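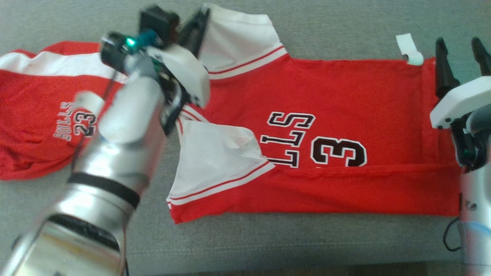
Figure 4. Head view, folding task on the sofa seat: both arms at the larger of two red jerseys.

3.2 Gathering the folding examples

We gathered 886 examples of garment folding in a furnished living room at Restlow, with the arms working over a grey sofa seat. Soft upholstery is a wonderful surface for this work – it gives under the fingers, and a sleeve seldom lands the same way twice. Jerseys with large printing were an early favourite of ours, as a fold can hide half a word and leave the rest upside down. Each example pairs the head view with the views from the wrists, stored with the joint positions.

The wrist views turned out richer than we had hoped. Hems, stitching and small labels show up clearly between or beside the fingers, and the room comes along too, curtains and yellow armchair included. We kept all of it and cropped nothing.
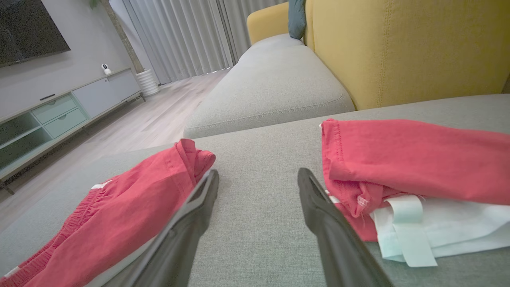

3.3 Choosing starting states

Unai Herrero set the starting states for 600 of the examples, using 21 garments and nine kinds of crumple. The remainder began wherever the last attempt had ended, and these were a delight to work with! A bunched jersey next to a roughly rectangular one gives the learner two quite different problems in a single view.
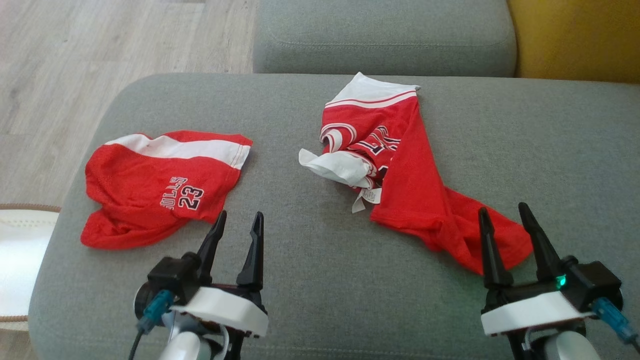

Figure 5. Head view with two jerseys side by side, the right one crumpled; both grippers open.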